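Selorm Dramani
16th June

Every January somebody tells me this is the year the robot does the dishes. I ran kitchens for a long time and I now run a small noodle place, so let me go through where I think we are. Thread.
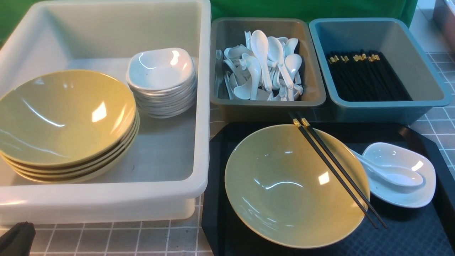 Setting a tray is the job I give people on their first shift. Bowl, chopsticks across it, little dish, soup spoon in the dish. You learn it in the time it takes me to say it. I have never had to write it down.

Now try to get a machine to do it. Bowls nest. Grab the top one by the rim and the one under it may want to come along. You and I feel that and give it a wiggle. Show me the wiggle.

Spoons are worse. China spoons dumped in a tub point every which way and they're all white and all shiny. A person doesn't even look. You stick your hand in and come out with one.

And chopsticks! You need 2. Not one, not three. They roll, they're skinny, and they have to be the same way up or the customer notices. I've watched plenty of demo videos and I notice how many of them use a block or a sponge.

Went to see the Plirnska tray setter at a trade show. Nice people. It did one tray while I finished a coffee. I asked if they could tip the spoons out and put them back in a different mess. They said the next session was starting.

Mimard quoted me 4,000 a month for theirs, "supervised." I asked what supervised means. It means one of my people stands next to it. I already have one of my people standing there, and she also answers the phone.

To be fair, since someone will bring it up: the Kramer dishwasher in back is a machine and I'd fight you for it. We counted one week and it took 782 bowls. But a hand loads it and a hand unloads it, and that's the part everyone keeps promising me.

A reply asks about Brimar and their 20 trays in a row with no drops. Fine, that's better than I expected. Same tray, same spot, same light? Send me the one where somebody bumps the table halfway through.

I'm not against it. My wrists would love it. If a machine can set trays through a lunch rush next to wet hands and a kid doing homework at the end of the counter, I'll buy it and post the receipt.

Muting this for a bit, we open at eleven and the broth needs skimming.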